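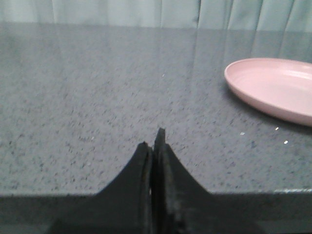 台所だより 2021年4月

桜もすっかり葉になって、朝の台所に入る光がずいぶん早くなりました。皆さまいかがお過ごしでしょうか。前回の便りで「次は片付けの話を」と書いたところ、思いがけずたくさんのお返事をいただきまして、それならば今月は腰を据えて、調理台の上に何を置いて何を置かないか、というお話をしてみようと思います。少し長くなりますので、お茶でも淹れてからどうぞ。

私どもの教室「クリルラー」(Clilluler)の台所では、灰色の細かい斑点が入った、御影石のような見た目の調理台を使っています。この手の柄は汚れが目立たなくて助かるのですが、それがそのまま困りごとでもあるんですね。パンくずも胡椒も、斑点にまぎれてしまうのです。きれいだと思って手のひらでさっと撫でてみたら、ざらっとする。あの感触、お心当たりのある方も多いのではないでしょうか。

そこでおすすめしたいのが、拭き終わったあとに少しかがんで、台を斜めから眺めてみること。艶のある台なら、向こう側にあるカーテンの色がぼんやり映ります。うちは淡いミントグリーンのカーテンなので、奥のほうがうっすら緑がかって見えて、襞の筋まで縦にやわらかく映るのです。拭き残しがあるとその映り込みがそこだけ曇りますから、すぐにわかります。私はこれを見るのが好きで、用もないのに台所へ行ってはかがんでおります。

拭き方そのものは、ごく簡単です。まず乾いた布でくずを手前に集めて、捨てます。いきなり濡れた布巾を使うと、くずが水を含んで伸びてしまって、かえって手間が増えます。次に固く絞った布巾で奥から手前へ。最後にもう一度、乾いた布。油がはねた日だけは、台所用の中性洗剤をほんの少し水に溶かして使い、そのあと水拭きをしてください。酢やクエン酸は、石の種類によっては艶を損ねることがありますので、ご自宅の台の説明書を見てからにしましょう。

さて、置くもののことです。昔の私は、調味料も、やかんも、菜箸立ても、みんな出しっぱなしにしておりました。すぐ手が届くのが便利だと思い込んでいたのですが、拭くたびに全部どかさなければならず、だんだん拭かなくなり、しまいには瓶の底に輪の跡がつきました(あれを落とすのに半日かかりました!)。それで思いきって全部引き出しに入れ、一週間暮らしてみて、どうしても恋しくなったものだけを戻すことにしたのです。戻ってきたのは、塩の壺と、お皿が一枚でした。

お皿というのは、淡いピンクの丸いお皿です。縁が丸みを帯びて少し立ち上がっていて、底は平らで浅く、ほどよい艶があります。灰色の台にピンク、後ろにミントグリーン。取り合わせとしては甘すぎるかしらと最初は心配したのですが、台の灰色が落ち着いているおかげで、けんかをせずに収まってくれました。使い道は日によっていろいろで、味見の匙を休ませたり、むいたにんにくをのせたり、帰ってきた人の鍵がのっていたり。縁があるので汁気のあるものを置いても台に流れませんし、お皿ごと流しへ持っていけば、それで片付けが済みます。

お手持ちのお皿で同じことをなさるなら、縁のあるもの、そして台と違う色のものを選んでみてください。台と似た色のお皿はすてきですけれど、うっかり肘で押してしまいます。置き場所は台の端のほうがよいようです。真ん中に置くと、まな板を出すたびに引っ越しになりますから。ただし、あまり縁ぎりぎりでは落ちますので、手のひら一つ分は内側に。

カーテンについてもお尋ねがありましたので、ひとこと。裾が台に届く長さだと、どうしても水はねを吸います。私は拭き掃除の前に裾を軽くまとめて、洗濯ばさみで留めておくようにしています。淡い色は思ったより汚れを映しますが、こまめに洗えばかえって気持ちがよく、乾いたあとの襞がふんわり揃うのもうれしいものです。前に使っていた焦げ茶のものは、洗い時がわからないまま秋になり、十月にようやく洗ったら水の色に腰を抜かしました。

お知らせを少し。布巾の共同購入ですが、ザルカリ(Zarkari)の平織りが、おかげさまで84枚まで申し込みをいただきました。100枚になりましたら注文いたしますので、迷っていらっしゃる方はどうぞお早めに。色は生成りと薄い鼠色の二色です。また、フェアクロー(Fairclough)商店街の器の交換棚には、ただいま小皿を中心に41点が並んでおります。使わなくなった器をお持ちくださる方は、欠けやひびがないかだけ確かめて、新聞紙に包んでお持ちください。

次号は引き出しの中のお話です。塩の壺以外の調味料がどこへ行ったのか、気になるとおっしゃる方が何人もいらしたので、中身を全部出してお見せするつもりで、今からこっそり片付けております。

台所の教室クリルラー 便り係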